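Wrist-cam segmentation thinks my stick is three objects, or none
Asked 4/20/26 in Perception and Planning

I'm running the Gedlow grasp planner on top of Banero for segmentation. Wrist camera for the final approach, fixed camera for picking the target. The fixed camera is a model citizen. The wrist camera has opinions.

With the piece of driftwood between the fingers and the gripper still open, the mask flickers between "stick," "left pad" and nothing at all:

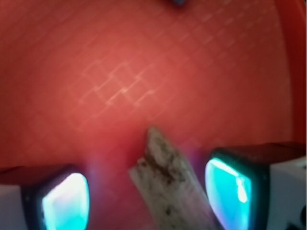 Wrist view, fingers open. The pads are the brightest thing in it by a mile.

I've moved the confidence threshold from 60 percent down to 5 and back, which changed the flavor of the failure. Auto exposure is on. Is this a model problem or a me problem?

Answer 1 (accepted)

A you problem, mostly, but a common one. Auto exposure is metering on those cyan pads, so the thing you care about gets whatever is left over. Lock the exposure on a view of the bare tray, then mask the pads out before Banero ever sees them. They sit at fixed pixels for a given finger opening, so you only need a lookup from gripper width to mask. I use 200 entries and it's overkill.

Then check it against your closed views, where the pads and the wood blend together down low:

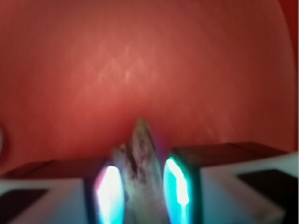
Wood between the pads. Lower part washed out, tip still readable against the red.

Notice the tip survives. Weight the upper part of the mask and let the planner extrapolate the rest. Gedlow has a setting called partial_extent for this, documented in a changelog from December and, as far as I can tell, no place else.

Answer 2

Just retrain. Worked for me. (Different gripper, different camera, different objects.)

Answer 3

Agree with the first answer, but I'd also stop asking the wrist camera to decide what the object is. Your fixed view already knows:

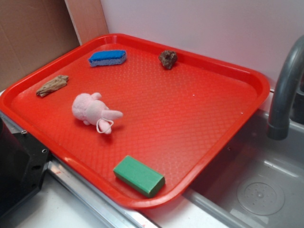 Fixed view: driftwood at left, with the sponge, rock, plush and green block well clear of it.

Carry that label down through the approach and use the wrist view for pose alone. In Espinoza it's one node, with the handoff at 3 inches. I wrote mine in Nadance first — don't do that, the timestamps drift and you end up grasping where the stick used to be, with great confidence.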